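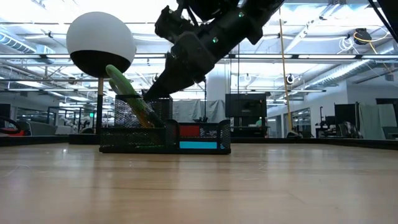
Schreibtisch aufräumen lassen: lohnt sich der Skerura-Arm?

Der Anbieter Mindport verleiht den Greifarm Skerura monatsweise, für 211 Euro plus Anlieferung. Er soll Stifte, Klebezettel und Kleinkram in den Organizer zurückstellen. Ich bleibe skeptisch. Für fast 20 Minuten Einrichten räume ich meinen Tisch mehrmals selbst auf.

Wer es trotzdem probieren will:

Organizer hinten auf die Platte stellen und mit Klebepads sichern. Netzkörbe aus Metall sind leicht und rutschen sonst weg.

Hohe Fächer nur halb füllen. Stehen die Stifte dicht, findet ein Greifer kaum Platz – die eigene Hand übrigens auch nicht.

Flaches gehört in die vordere Ablage, Langes nach hinten.

Saadet Oral aus unserer Leserrunde hat im März gekündigt. Ihr fehlte eine klare Auskunft, was bei verkratzten Tischplatten gilt. Im Vertrag steht dazu ein halber Satz. Den vor der Unterschrift lesen!

Ein zweiter Netzkorb kostet wenig und braucht keine Steckdose.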